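Bako oak-look table: a proper everyday review

I wanted a table for the family room that I could be a bit rough with, and after a lot of dithering I went for the Bako. The colour sold it to me. It's a light, honeyed brown with a straight grain running through it, and it goes beautifully with a pale grey sofa (I was after something warmer than all that grey!).
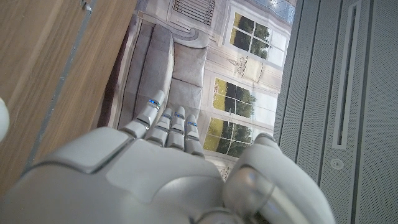
Malang, January

I've had mine for 16 weeks now and it gets used for everything – homework, mending, sorting out the sports bag, you name it. The legs took me 20 minutes to put on, with a cup of tea halfway through. It doesn't wobble, even on our uneven tiles.

I mark out my craft space with tape and leave it there for days. The blue-grey sort shows up nicely against the wood, and so far mine has peeled off without leaving anything sticky. There's room around the line for a baseball, a towel and whatever else has been dumped there, plus a power strip at the back corner.

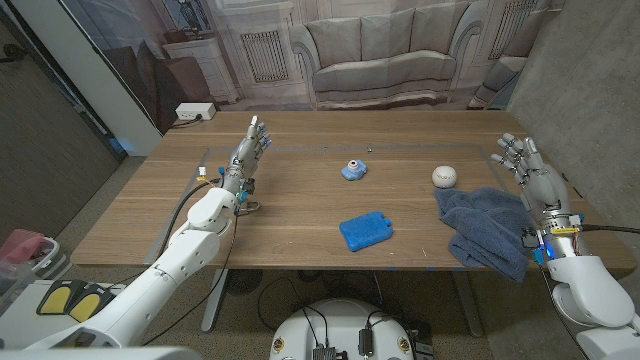
Marlina Hartono: Does it mark easily? I had the Pridow one and it looked dreadful within a month, mostly from cups.

Cups have been fine on ours, Marlina, but it does pick up little pale scuffs. You notice them more when the light comes in low in the late afternoon. I wipe it down with a barely damp cloth and have stopped fretting about the rest.
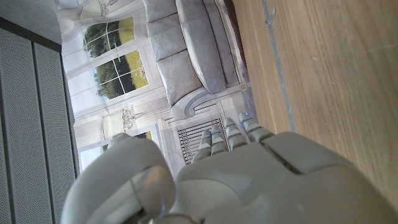 Would I buy it again?

Yes, though I'd go one size up. The grain is the best thing about it, all fine streaks and caramel tones, and it still pleases me when I come down in the morning.

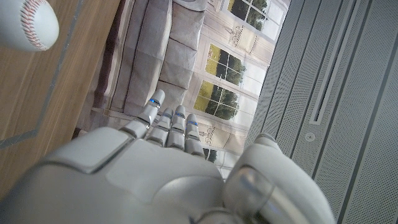

My only real grumble is the edges, which are a touch sharp on bare forearms if you sit there for long. I'd have liked them rounded off a little. Delivery was slow as well, but the driver did carry it up the stairs for me – 7 out of 10, and I'm keeping it.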